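Home | Projects | Reports | Archive | Contact

Equipment Planning for a Hand-Held Gripper Set
Wing-sze Wei and Lucero Benavides
Project report, Tatia stream

3. Budget

The approved ceiling for the year was $2981, including freight. Two suppliers returned written quotes. Jastia quoted for complete grippers with fingers fitted. Plesby quoted for bodies only, with fingers and pads as separate lines. Once pads were added, the Plesby total was higher, but its spare parts could be ordered singly. Jastia sells pads only in packs of 30.

Soft pads were treated as a consumable. Finger bodies were treated as capital items and entered on the asset register. We set aside $200 for pads, printed markers and fasteners. This line was left out of our May draft and was added after Khondokar's review.

4. Trial objects

Household items were chosen so that the object budget could stay small. Thin handles were given priority, as the pad profile has to suit them before a bulk order is placed. A toothbrush was used for the narrow grip check.
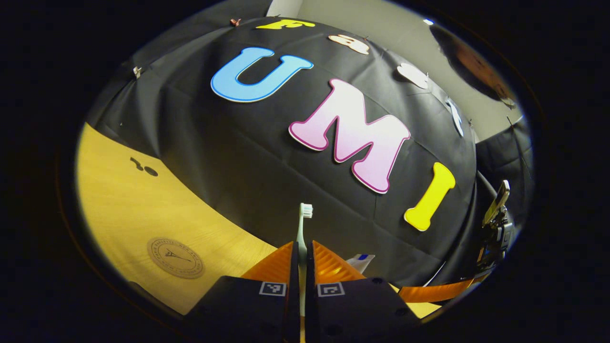

Figure 2. Toothbrush held upright between the ridged orange pads. A square marker is printed on each finger below the pad.

5. Purchase plan

We recommend the Jastia quote, in 2 stages. Stage one covers the grippers and one pack of pads. Stage two covers spare finger bodies and is to be released only if money remains in the capital line. Replacement markers can be printed in-house and need no supplier.

Open items: freight insurance, the warranty period on finger bodies, and storage for spares. Benavides will request a revised quote with freight shown as its own line.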